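Candason two-finger gripper kit, rev 4

Sold as a kit of parts or as files only. Made in small batches at the Rovbridge shared workshop.

I started this gripper because I wanted my bench arm to pick things up off a counter and the one I bought kept dropping them. The fingers were too soft and the pads were the size of a fingernail (great for dice, hopeless for a mug!). So I drew my own, and then drew it again, and this is the fourth version and the first one I'm happy to put a price on.

What you get: two fingers, the black base bar, light gray pads, a servo horn adapter, all the screws plus a few spares, and a printed sheet with the wiring on it. The arm isn't included and neither is the servo. I use the Soten one that everybody at the workshop uses, but anything with the same bolt pattern will drop in.

The base bar is the part I'm proudest of. It's wide and flat and it keeps the fingers honest – on rev 3 they'd splay out a little under load and you'd get a lopsided grip. Tanko Iyamu, who has the bench next to mine, ran his through 2000 open-and-close cycles with a stopwatch and a podcast on, and the only thing that came loose was a screw I'd forgotten to glue. There's a little tube of thread glue in the box now.

Assembly takes me an hour. Give yourself an evening. Do the left finger first and don't tighten anything all the way until both are on and moving freely. If it squeaks, file the inside of the hinge a touch and try again.

The files come with a simulation model too, which I'd really urge you to play with before you print anything. I did nearly all my tuning there, on a kitchen I put together one very rainy April, and it saved me a heap of filament. You load the arm, park the gripper low over the counter, and try your approach angles until you find one you like.

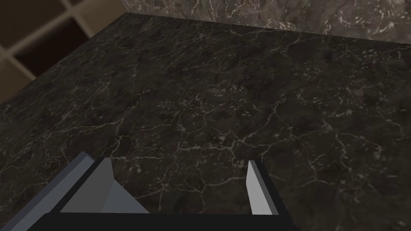 I usually start with the fingers wide open and come down slowly, then close at half speed for the last bit. The default settings in the file do exactly that, so you can load them and go. If your arm is heavier than mine, drop the speed some more. The model opens in the free version of Edet and it runs fine on my old laptop, fan noise aside.

Finished weight is some 300 grams with the servo on. Please check what your arm can lift before you order!

Kits go out when I've got a batch packed, normally every couple of weeks. Files are sent the same day. Part number for the full kit is 2189, and replacement pads are sold in pairs – just put "pads" in the order note and I'll add them to your box.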